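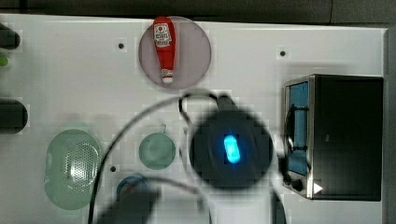
4.2 Rated load and load position

Suppliers of hydraulic lift turntables usually give one number for capacity, and buyers tend to read it as a promise. We doubt it deserves that much trust. Of the 147 data sheets we collected, 134 gave a rated load with no word on where the load was meant to sit. The usual defense, repeated to us by sales staff at Flendusine and Kinnear, is that any load kept inside the edge of the table is safe at the rated figure. Fitting inside the edge says little. The ketchup bottle in Figure 3 lies entirely within the circle of its plate, yet it is wide at one end and narrows toward the cap, so its outline alone does not tell us where its weight falls. A gearbox or a pump with a long shaft poses the same problem at a scale where the answer matters.

Śliwiński argued in an earlier report that the effect is small enough to ignore for slow turning. His tests used steel blocks with an even shape, placed by hand on center marks, and we do not see how they can settle the matter for uneven goods. When we asked for the raw readings, Miłosz Śliwiński kindly sent them in February, but they cover only 10 runs on a single Drimness table. Three of those runs were stopped early and the log does not say why.

The Midedov manual does better than most. It prints a chart that lowers the allowed load as the center of weight moves away from the axis. Even so, the chart stops halfway to the rim, and no test method is named. We could not tell if the curve was measured or drawn from a formula, and our letter to the maker went unanswered. Until a method is published, we treat the chart as a useful hint and leave it out of the comparison in Section 4.3.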